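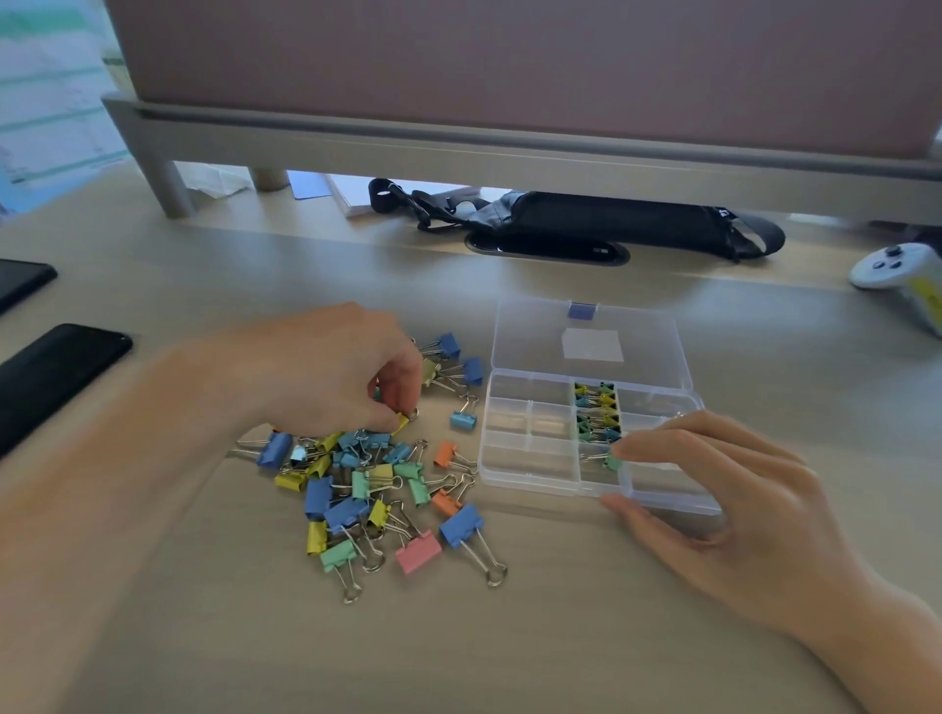 Office Services, Supply Room Desk | Brumville

README: Small Stationery Sorting, Binder Clips
Last revised 11/4/18

Scope
These notes cover the sorting of mixed binder clips into clear compartment boxes with hinged lids. Clips are taken from a loose pile on the desk and placed by hand. Small clips in yellow, teal and mint green may share a column.

Contents
Each record holds the box number, the desk and the name of the person sorting. Colors are entered in everyday words (blue, light blue, orange, pink, silver). Shades between yellow and green are entered as "yellow-green."

Packing rules
Fold the wire handles before a clip goes into the box. Large clips go in the wider compartments. No compartment may hold more than 50 clips. Lids without a written label are marked before the box returns to the Drudden shelves.

Known gaps
Records from August do not give clip size. Boxes 2 and 4 have no desk entry.

Maintained by Precious Navarro and Josphat Kinyua. Corrections go to Mercy Athumani, Office Services.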